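Valtden Child Care Center – Toddler and Pre-K Rooms
Monthly Safety Walkthrough, November
Filled in by: Guido Sanna
Started 6:40 am, done before drop-off (mostly)

Key: OK / FIX / WATCH. Comments go right under the item. Please initial if you close something out.

ENTRANCE AND HALL

1. Front door closer – FIX
Slams. Last two inches are way too fast for little fingers. Needs a quarter turn on the valve, I didn't have the right screwdriver.

2. Finger guards on hinge side – OK
Both sides.

3. Exit sign, back hall – OK
Held test button 30 sec, stayed lit.

4. Extinguishers – OK / WATCH
Hall one good, needle in green. Kitchen one good but the tag is filled in with pencil. Ask Sorrentino to redo in pen when they come for the hood.

5. Coat hooks – FIX
Two loose, cubby side. Hook number 114 is still missing its plastic cap.

WATER AND KITCHEN

6. Hot water at kid sinks – WATCH
Pre-K sink 108 F. Toddler sink 114 F, too warm for me. Turned the mixer down a hair, check again next month or sooner.

7. Cleaning products locked – OK
Key back on the high hook. It was in the drawer last time.

8. Fridge thermometer – OK
38. Log has a gap of two days tho.

9. Allergy list posted – FIX
Posted but it's the old one. New one is in the office tray. Somebody swap it please.

PRETEND PLAY AND TOYS

10. Small parts – WATCH
Anything that fits in the choke tube comes out of the toddler room, no discussion. Play food is the usual trouble, stems and leaves get chewed on. Big solid pieces are fine. Pull on every leaf and stem, if it wiggles it goes in the bin.

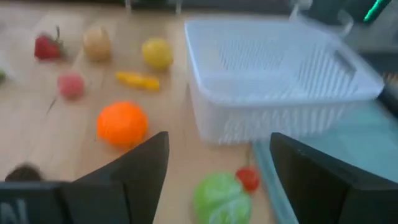
Priya asked if the tube test covers pieces that only get small after they break, and yes, it should, so test the broken bits too. Better yet toss the whole piece.

11. Toy washing – FIX
Sheet says weekly, last initials are three weeks back. Either it isn't getting done or it isn't getting writen down. Air dry on the rack, not in a closed tub.

12. Battery doors – OK
All screwed shut. Music cube from the Remix set has a stripped screw, taken out of the room for now.

13. Shelves anchored – FIX
Low bookcase OK. Tall Retholm unit moves when I lean on it. One bracket is pulled out of the drywall. Emptied the top two shelves. Want this done this week, it's the big one on this list. Quote for brackets and labor on all the tall units was $330, I say go ahead.

14. Table edges and legs – OK
Ran a hand around all of them. No splinters. One wobbly leg in Pre-K, tightened.

15. Cracks and sharp seams, plastic toys – WATCH
Squeeze the hollow ones. If the seam opens up it can pinch, and water gets in and goes moldy. Did about half the bins. Rest after nap time.
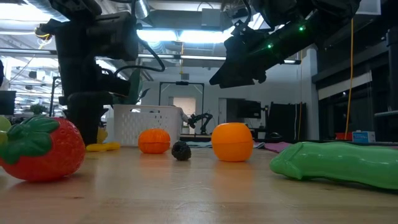 Could we please stop putting mixed bins back together before both rooms are checked? Toddler stuff and Pre-K stuff end up in one pile and then it all has to be sorted again – Dana

Fair. Two bins, two colors of tape, starting now. Tape's in the office.

NAP AREA

16. Cot spacing – OK
Three feet, measured the tight corner.

17. Blind cords – OK
Cordless all the way thru.

18. Outlet covers – FIX
One missing behind the cot stack. Put in a spare from my pocket, so OK now.

PLAYGROUND

19. Mulch depth – FIX
Under six inches at the slide exit, kids kick it out. Raked some back. Need a delivery before the ground freezes. Last load was $974 with the spreading, see if we can get it without.

20. Gate latch – OK
Self closes from a foot open. Sticks a little when wet.

21. Fence – WATCH
Wire end poking out near the shed, bent it back and taped. Wants a proper clip.

22. Climber bolts – OK
All tight, caps on.

CARRIED OVER

Window lock in the office. Still waiting on the part.
Soft fall matting is a next year thing, the price came back at $3,317 and that's with us pulling up the old stuff.

Recheck on 6 and 13 when the bracket is in. Leave the tall unit's top shelves empty till then, both of them.

G.S.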